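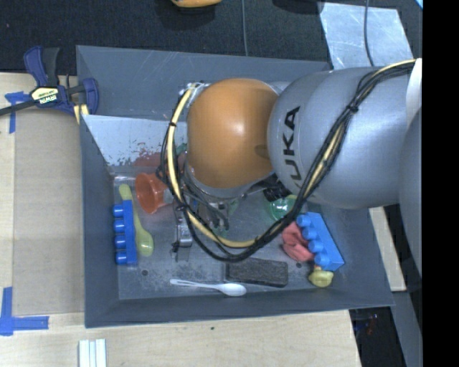 4.2 Late returns and the length of the loan

The Sukine and Brurkska toy libraries lend on the same terms, apart from the length of the loan. Sukine allows 14 days and Brurkska a full month. Of the 400 loans examined at each site, 68 were late at Sukine. The figure at Brurkska was lower, although families there lived further from the library and paid the same fine.

Building sets were late more often than puzzles or board games. Parents linked this to missing pieces: a set was kept back until the last block had been found, even where the rules allowed it to be returned incomplete. The Declercq survey of 1,000 borrowers reported a similar pattern in November, when most winter loans begin.

Figure 3. Toys in a grey bin, among them a blue building block.

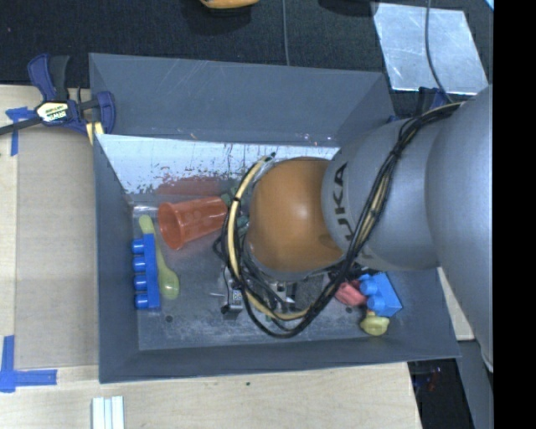

One parent at Fullmont, where fines had already been dropped, remarked that she "would sooner bring it back late than bring it back short". Similar views were recorded at Sukine, mainly from families with more than one child. The effect of fines on renewals is considered in Section 4.3.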